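Greltedetti open house - who went?

benchrat49
Went to the Trirnix demo in November. Orange bottles, two robot hands, lots of talk about warehouses.

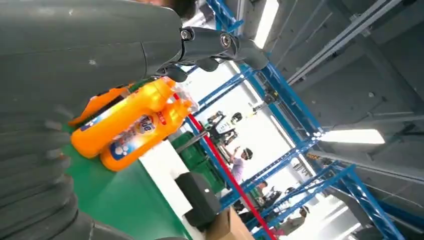
My problem is they kept quoting 1,000 picks and wouldn't say how many were dropped.

Re: who went?

momotham_fan
I asked. They told me 537 were clean. Not great - but they did answer.

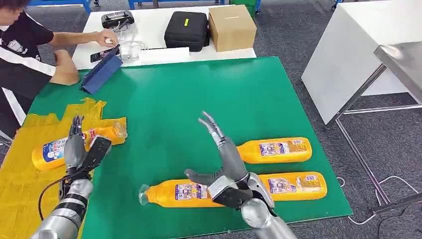

Re: Re: who went?

benchrat49
537 with staff standing by, or without? I'd want 3 hours with no one reaching in before I believed any of it.

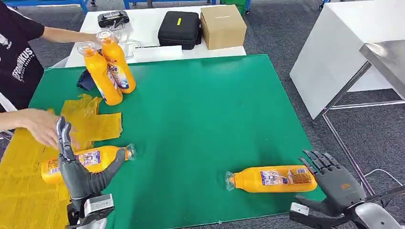 sivakumar
Every cell I've run needed a person nearby the first year. You're asking too much of an open house.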